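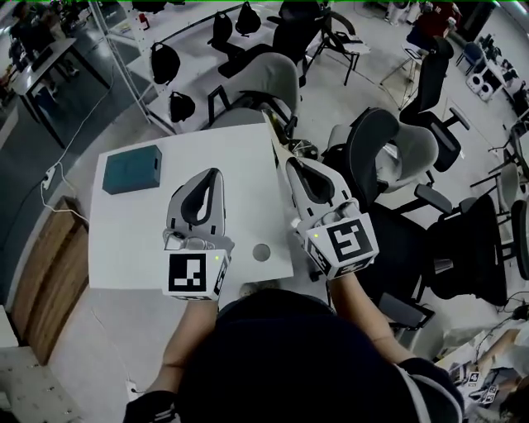
At the white table, with the teal box still closed.

Menik Mystery Weekend Goes Online, and I'm Hosting!

I've been sitting on this news for ages and I can finally spill it. The Menik Mystery Weekend, which we had to call off back in February when the hall flooded, is back on as an online event, and they've asked me to host the cozy panel (I said yes before Tegwen Rees had finished typing the question).

Tegwen will be there talking about Death at Prusar Mill, the fourth book in her bell ringer series. Marjan Amini is joining us too -- she writes those wonderful train mysteries, and I've begged her to read from the new one. Yaowalak Bunnag rounds out the panel with her first novel, a bakery whodunit that kept me up way too late. I guessed the killer wrong, then changed my mind and guessed wrong again!

There's a short story contest as well. The limit is 4,000 words, the story needs a puzzle a reader could fairly solve, and the winner gets a spot in the next Menik anthology plus a critique from Do-yoon Jeon, who edited the last two. Entries have to be in by 10/05/2020, so dig out that half-finished draft. 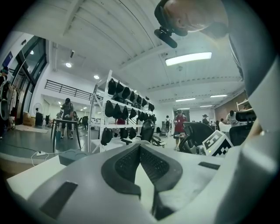 Do I need a ticket for the panel if I'm only entering the contest?
The two are separate, so you can send in a story without signing up for anything else.

Panel spots are capped at 60 so there's time for everybody's questions, and 50 of them are open to readers -- the rest go to contest finalists. Sign up through the Menik newsletter. I'll post my own list of questions for Tegwen later this week, and if you have one for Marjan, leave it in the comments and I'll put it to her.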